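Speaker notes — "Setting Out Fruit," Saturday talk at the Folmont hall

Slide 1. Title up while people find seats.

Hi everybody, come on in, there are spots down front. I'm going to talk for 19 minutes about putting fruit on a plate, and yes, I have been teased about this at home already. If you came for the jam talk, that's in the other room at 10.

Slide 2. How I got into it.

Tell the Prindanberg story. Keep it short this time! I was asked to do the welcome table for a weekend there, I bought far too much fruit, and I piled all of it into one enormous bowl. It looked great until people started eating. Then it was a hole with some clementines sliding into it, and everything soft was at the bottom getting squashed. I spent the next morning picking out the sad ones and thinking there had to be a better way to do this.

What I do now is put a plate out bare, put the fruit on the cloth next to it, and move things over a piece at a time. (Pause here, people like to write this down.)

Slide 3. Cloth and plate.

My cloth is gray. I've tried white, and I've tried a checked one from Oberholzer that I loved in the store, and with the checks I couldn't tell what I was looking at. Plain gray lets the fruit do the talking. For the plate I like a light blue with a bit of a rim. Orange on blue is about the easiest win there is — you really can't mess it up. The rim matters too, small round things roll, and I have chased a tomato across more than one floor.

Slides 4 and 5. Leave each one up for a slow breath.
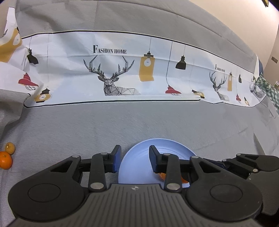

Gray cloth, light blue plate, small fruit off to the left.

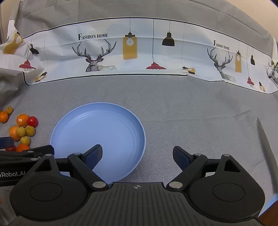 Okay, so which one goes down first? I get asked this every time. I start with the brightest thing I've got, nearly always an orange one, and I put it off to one side of the plate. If it goes dead center, everything after it ends up in a ring and you've made a clock.

Then I go for something duller, a yellow-green or a brownish yellow, close enough to touch. Cherry tomatoes go last. They're tiny and very red and they're handy for filling a gap. (Somebody will ask if tomatoes belong with fruit. Say yes and keep moving, we lost five minutes to this in November.)

Slide 6. When to stop.

Stop early! I want to see plenty of blue when I'm done. Leftovers go back in the kitchen and I top up the plate as people eat. For a table of 16 I'd put out 2 plates, one at each end, so nobody has to reach across the coffee.

Slide 7. Washing and drying.

Wash first, then dry every piece with a towel before it goes near the cloth. Wet fruit leaves spots on gray fabric and they show for ages. Check the stem ends while you're drying, that's where I usually find the soft patches.

Slide 8. Your turn.

Hand out the Tatia plates and the bags of fruit. Work in pairs, one person places and the other one looks, then swap. Remind them to take the stickers off. Peels go in the bucket by the door.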